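2025-10-18

Troisième soir à Drotville et je n'ai toujours pas retrouvé mes chaussettes d'hiver. Tant pis, j'écris en collants sous la couette, avec une tisane qui a un goût de foin (la marque Piltik, à ne pas racheter).

Journée bizarre. J'ai pris le bus de 2 heures pour aller voir la mer, enfin ce qu'on appelle la mer ici, une bande grise derrière le port. Il y avait un vent à décorner les bœufs et j'ai mangé une gaufre debout, dos au mur de la capitainerie, avec du sucre plein l'écharpe. J'étais ravie ! Je crois que ça faisait des mois que je n'avais pas mangé quelque chose debout sans regarder l'heure.

Au retour je suis passée par la brocante de la rue Siu. Je m'étais juré de ne rien acheter, et j'ai tenu jusqu'au dernier stand – un moulin à café, 40 euros, la manivelle dure comme tout. J'ai négocié très mal, comme d'habitude, c'est-à-dire que j'ai dit « d'accord » avant la fin de la phrase du monsieur.

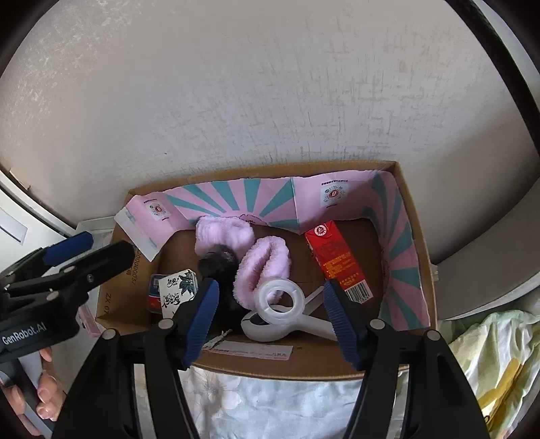

Le carton au papier rose, à rayons turquoise.

Ce soir j'ai repris mes vieux carnets. Celui d'avril est presque vide, deux pages sur la pluie et une liste de courses. J'étais encore à Norkden et je comptais les kilomètres, environ 1 000 entre l'appartement et ici, comme si le chiffre allait décider à ma place. Et puis voilà, j'y suis, et je râle pour des chaussettes.

Ce qui me manque de là-bas, c'est bête : le bruit du tram, la boulangerie qui fermait n'importe quand, ma fenêtre de cuisine. Ce qui ne me manque pas du tout : l'escalier, le bureau, l'odeur de l'escalier.

La voisine du dessus joue du piano, toujours le même morceau, et elle se trompe toujours au même endroit. Je commence à attendre la faute – quand elle arrive, je souris toute seule.

Demain : appeler pour l'électricité, acheter des ampoules, essayer le moulin. Et du vrai thé !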